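3. Memory, Merit and the Making of Club Honors

3.1 How the honor rolls came to be

When we began this work we expected to find that sports clubs choose their all-time greats by looking mostly at results. The records we read in the four clubs of the Terar district league tell a more tangled story, and a more likable one too. Each club keeps an honor roll of past players, each roll has its own rules, and in every case the rules were written down well after the first names had gone up on the wall. 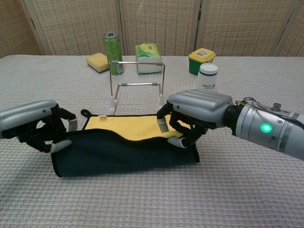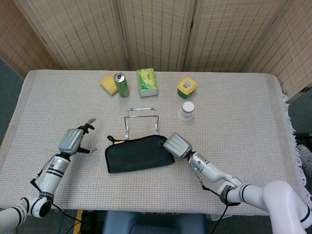
Figure 2. A folded towel, dark green outside and bright yellow inside, on a textured tablecloth (first picture); a yellow kitchen sponge near the back of a cloth-covered table, with a folding divider behind it (second picture).

Why do clubs go on adding names to an honor roll when the older members so often say it should be closed?

The people we spoke with gave different reasons, but most of them came back to the same worry, that a closed roll slowly turns into a list of strangers. At Gilchrist, where no name was added for 12 years, younger players could seldom tell us anything about the men and women listed there, even when they walked past the board on their way to training twice a week. At Tistania, where a name goes up every other January, the same kind of player could usually tell us a story or two, and sometimes tell it very well. A fresh name seems to get people talking about the old ones, if only to argue over whether the newcomer belongs beside them.

3.2 What the selectors say they look for

We should say a little about how selection works, as the clubs differ more than an outsider might guess. Gilchrist asks a panel of former captains to meet in private and agree on a name, and if they can't agree, no name is added that season. Tistania lets every paid-up member vote from a short list. Grutine, the smallest of the clubs, has the living members of the roll choose the next one, which gives the whole business a family feeling and also, as several people told us with a smile, a family's share of quarrels. The Terar town club has changed its method so many times that we gave up trying to draw a neat chart of it and have simply described its present rule, a panel of 8 that includes two supporters who never played for the club at all.

We asked selectors at each club to tell us, in their own words, what makes a player worthy. Games played and points scored came up, of course, but they rarely came up first. What we heard far more often was some version of "you'd want to be on the field with them." One former Grutine selector spent the better part of an afternoon telling us about a fullback who never played in a winning final and whose place on the roll, he felt, had never once been questioned. He could remember her catching a high ball in driving rain, and he stood up from his chair to show us where her feet had been.

Numbers do matter more once a decision has been made and has to be defended. In the club newsletters we read, the announcement of a new name nearly always leads with a tally of appearances, and only then gets around to character. We take this to mean that statistics serve as a sort of public language for a choice reached on more personal grounds. We don't think there is anything dishonest in that. People who have loved a player's game for years may still find it hard to put that love into a paragraph, and a tally is easy to print.

3.3 Disputes and second thoughts

Disputes were common and, for our purposes, very welcome, as people explain their values most clearly when they feel those values have been slighted. The longest one in our material took place at Tistania, where 2,000 members were eligible to vote and the margin between the top two names was 12. Letters to the newsletter went on through the following season. A good many of them were less concerned with the two players than with whether members who had joined only lately, and had never seen either one play, ought to have had a vote.

Dagim Abera, who read the Tistania letters for us and coded them by theme, found that writers on both sides leaned on the same idea of fairness to the past. Those who wanted a limit on voting felt the past should be judged by its witnesses. Those who wanted an open vote felt the old players had belonged to the whole club, newcomers included. We return to this difference in Section 4, where we compare it with the quieter arguments at Grutine.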